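Wednesday, nearly midnight

Well, the container is out! It took all day and most of my patience, but the ceramics from Huaranga finally cleared customs at Wonport and they're on a truck to Varnley as I write this (in bed, with toast, don't judge me).

It was the tariff code again. Olga Alarcón had the whole shipment down as tableware, 422 cartons of it, and the officer decided that 2 of the pallets were bathroom goods and wanted a fresh declaration for those. So I rang Jairo Correa, who was at lunch, then Benedek, who was also at lunch, and ended up retyping the thing myself with the broker's manual open on my knees. I got one digit wrong the first time, of course. The second one went through a bit after three and I did a little dance by the vending machine.
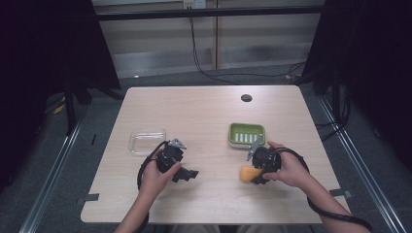
*Green soap dish, clear container, both on the table.*

The good news is the duty. We get 90 days to pay now that Plakby is on the deferred list, and Sheyla Huamán says that alone will get us through the slow part of the winter. I'd been bracing for a storage bill too, but Yeison talked to the terminal and they only charged us for the weekend. I owe him a very large coffee.

Tomorrow I have to fix the origin certificates for the next lot before Olga's office closes, and I still haven't answered the bank. Must also find my good stapler.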